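Chapter 7
Buying a Two-Arm Work Cell: How to Read an Offer

After this chapter the reader should be able to:
explain what is normally included in the price of a bench cell, and what is not;
compare a purchase offer with a service offer for the same task;
write a short acceptance test before the order is signed;
recognize the costs which appear only after delivery.

7.1 Why this chapter comes before programming

In the previous chapters we spoke about arms, joints and grippers as parts. A student who finished these chapters can already calculate reach and payload. But in working life the first contact with a robot is very often a paper. It is an offer, with a price on the last page, and somebody asks the young engineer: is it good? To answer this question is a different skill from calculating reach, and most courses leave it to chance.

We will work through one case in this chapter. The buyer is Tultel, a company that receives used telephones, sorts them and prepares them for resale. The seller is Stulberg, which offers a bench cell with two arms as a kit. A third company, Sollach, offers the same kit as a service with a monthly fee. The offer from Stulberg is dated Oct 29, 2020, and we use its wording where the wording itself is instructive.

The task at Tultel sounds simple. Phones are put on a table in any orientation. The cell must pick up each phone, turn it if needed, and place it where the next station can take it. A person learns this work in one morning. For a machine it contains several difficulties: the phones are flat and smooth, they are dark on a light table, and their thickness is not always the same. When two phones lie close to each other, the fingers have little space to go in between.

7.2 What is in the box

The word "cell" has no fixed meaning in the trade. One seller means by it only the arms and the controller. Another seller includes the table, the walls, the lights and the stop circuit. For this reason the first step in reading any offer is to make a list of the physical objects and to ask for each one who delivers it.

In the kit from Stulberg the list is quite complete. The buyer receives the two arms already fixed on an aluminum rail, one gripper for each arm, a small camera at each wrist, the table and the enclosure. The emergency stop is included as well. Not included are the computer, the spare fingers for the grippers, and the training of staff. These three items stand in the offer under the heading "Recommended additions", which is a polite name for things without which the cell will not work for long.

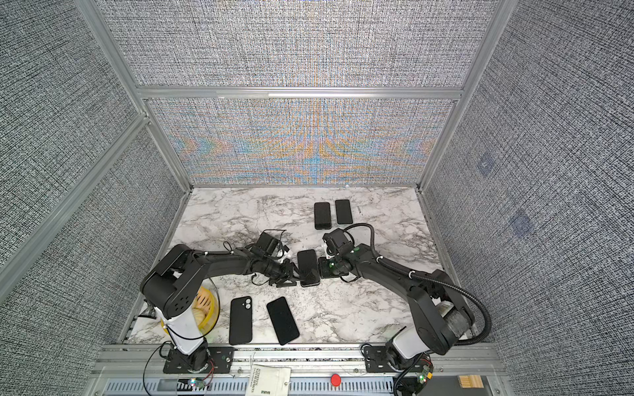 The computer deserves special attention. Stulberg writes that "any modern workstation" is sufficient. Tultel asked what this means, and the reply took 12 days and contained a full page of requirements. A workstation which meets them was more expensive than the first estimate of the buyer by a large amount. The seller had not hidden anything — the question was simply never asked during the first meeting. A reader of offers should treat each general word, such as "modern", "standard" or "usual", as a place where a number is missing.

The walls of an enclosure are another point where young engineers are surprised. They see them as decoration, and they try to save money there. For a system that works with wrist cameras, a quiet background can make the pictures easier to process, and changes of light from the rest of the hall disturb less. If the buyer wants to leave out the walls, it is wise to ask the seller whether the promised success rate is still valid. Stulberg answered this question in writing, and the answer was no.

7.3 Purchase or service

Sollach does not sell the cell. It installs it, keeps it running, and sends an invoice each month. The contract runs for 36 months and cannot be ended earlier without a payment. Many students believe that service is always more expensive. This is true only when the buyer has own people who can repair the cell and adjust its program. Tultel had one technician, and this technician was already responsible for the conveyor and for the label printers.

To compare both offers we must bring them to the same form. The method is as follows. First write down the full price of the purchase, together with the additions. Then estimate the hours of own staff for each month and multiply them with the real cost of an hour, not with the salary only. Add the replacement of wear parts, which in a cell of this type are mainly the finger pads and the cables near the wrist. Then divide everything over the same period which the service contract covers. Only now can the two numbers stand side by side.

When Tultel did this, the service was more expensive by about 7 percent. The company chose the service in spite of it, and we think the decision was reasonable. The difference was small, and the contract said that a broken gripper must be replaced within two working days. In the purchase offer the same part had no delivery time at all.

7.4 Writing the acceptance test

A seller will gladly show a demonstration. A demonstration is useful, but it is the seller who chooses the objects, the light and the starting positions. The acceptance test is the opposite situation, and therefore it must be written by the buyer and attached to the order.

A good acceptance test for handling work names the objects exactly. It says which phone models are used, how many lie on the table at one time, and how close they may be to each other. It says whether some lie face-down. It gives the length of the test and the number of failures that is still accepted, and it defines what a failure is. In our case this last point caused the longest discussion. If the gripper closes on a phone, loses it, and takes it correctly at the second try, is this a failure? Sollach said no. Tultel said that each lost grip can scratch a screen. At the end both sides agreed to record such events separately and to put an upper limit on them.

The first test, carried out in July of the following year, was not passed. The limit for lost grips was exceeded with the thinnest model. Sollach changed the finger pads to a softer type from Furtună and repeated the test, this time with success. The costs of the second test were paid by Sollach, because the contract contained one sentence about it. Without this sentence the question would probably have gone to the lawyers.

7.5 Terms used in the following sections

Before we continue with the detailed calculation, the reader should be sure of some terms. Scope of delivery means the complete list of objects and work covered by the price. Cycle time is the time from the start of one pick to the start of the next one, and it should always be given for both arms working together — a value for one arm alone says little about a cell with two. Intervention means any moment when a person must touch the cell or its program so that work can go on. Availability is the part of planned working time in which the cell is ready for use, and section 7.6 shows how differently it is calculated by different sellers.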